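4. Running the bin sorting task

Read section 3 first. Both arms must be homed and the stop button tested before you start. Students work in pairs, one at the keyboard and one at the stop button.

4.1 Place the gray, orange and green bins on the wooden tabletop. Spread them out and turn a few at an angle - the arms should not learn one layout.

4.2 Leave the lamp and the plant on the table. They are part of the task, and the arms have to work around them.

4.3 Open the Prullis control window and set the speed limit to 100 mm per second. Do not raise it without asking Ms. Mthembu.

4.4 Start the run. Each arm picks bins by the rim, from its own side of the table.

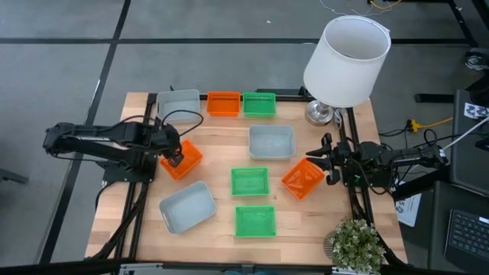
What if both arms go for the same bin?
The left arm has priority, and the right arm opens its gripper and waits. If they keep moving toward each other, press stop and write down the run number.

CAUTION: Keep hands outside the black frame while the arms have power. Reset bins only after the control window shows HOLD.

4.5 When the run ends, save the log to the Motaung folder under your team name. A log over 800 MB must be split before upload.

4.6 Lay the bins out again in a new pattern and repeat. Each team needs more than 100 saved runs before the Clilstead meet in July.

Note: The mesh bins and the solid gray bins use different grip settings. If a gray bin slips, load the grip file marked SOLID and home the arms again.

Questions about this section go to Ratree Phuthong. Last revised 25 January 2023.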